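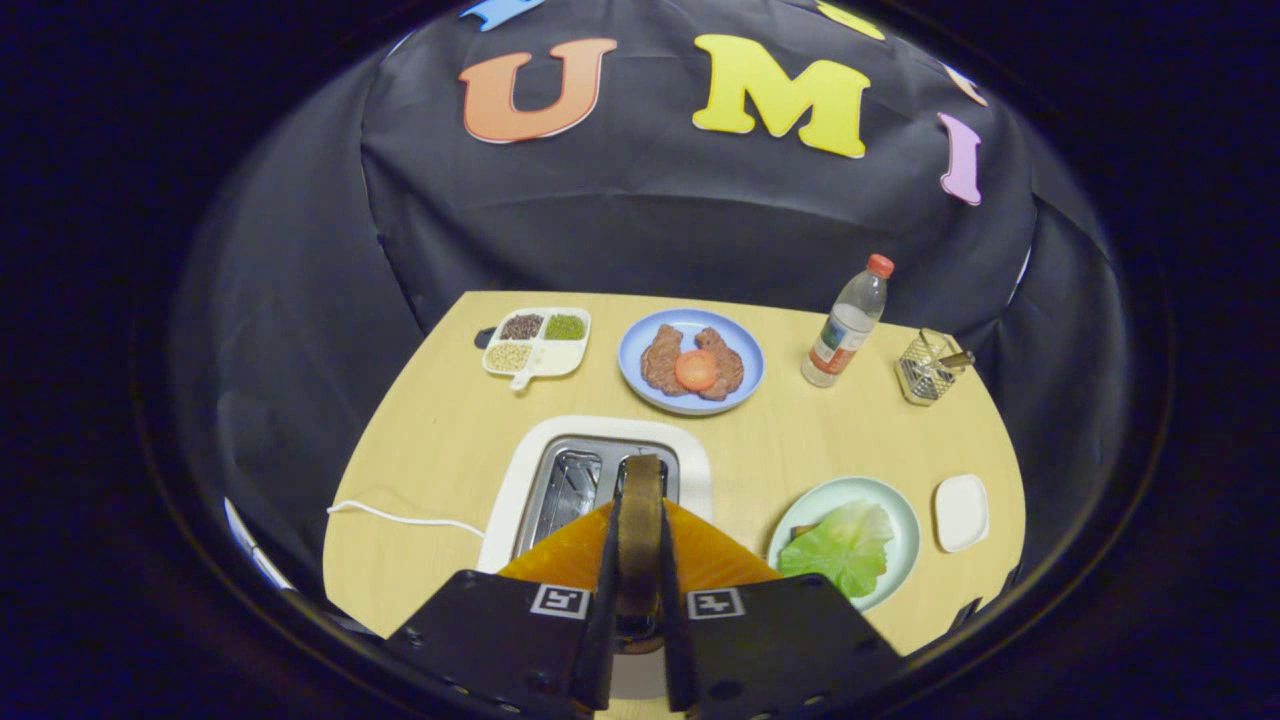 The Sunday Plate

On Sunday my aunt came to lunch, and my aunt does not like to wait. I knew this, and still I began with the toast last.

I had lived in Grirholm for 14 months then, in flat 88, on the side where the trams turn. In my old town, Dokska, we did not eat lunch between two pieces of toast. We ate soup, and after the soup we slept. But my aunt had once worked on a ship with English cooks, and she came home with opinions about bread.

"It must be brown," she said from the chair. "Brown, and it must make a noise."

"It will make a noise," I said.

The toaster was a Rosard, bought second-hand in May from a shop behind the station. It had a white body and a very strong spring. The first time I used it the bread jumped out and landed in the sink. Since that day I stood near it with one hand ready, as one stands near a small child on the stairs.

My aunt looked over everything on the table. She approved the two patties. She approved the tomato too, although she would have cut it thinner. Then she pulled the tray with the grains closer and put her finger into the green beans.

"You are making soup also?"

"No, aunt. They are for tomorrow."

"Mung beans, soybeans, and these red ones. Your grandmother kept them like this, each in its own place. If one bean went to the wrong side, she moved it back before she said good morning."

I had not known this. I had only bought the tray for its little handle. I looked at it again and for a moment I could see the kitchen in Dokska, the low window, the stove with its one bad leg, my grandmother bending over the beans with her glasses in her hair.

"Did she ever eat toast?" I asked.

"Once. I made it for her when I came back from the ship. She said it was bread which had been in an accident."

We both laughed so much that I forgot to keep my hand ready. The spring went. One slice stayed where it was, and the other flew past the water bottle and fell on the floor by my aunt's shoe. She picked it up, looked at both sides, and knocked on it with her knuckle. It made a noise.

"Good," she said, and blew on it, and put a lettuce leaf on top.

I wanted to give her the clean slice, but she was already holding out her hand for the meat. Outside the 11 tram went round the corner and the utensils trembled in their holder. My aunt ate slowly, with her eyes on the tray. When she had finished she took one red bean from among the green ones, where I am sure her own finger had carried it, and moved it back to its side.

Then she asked if there was more bread.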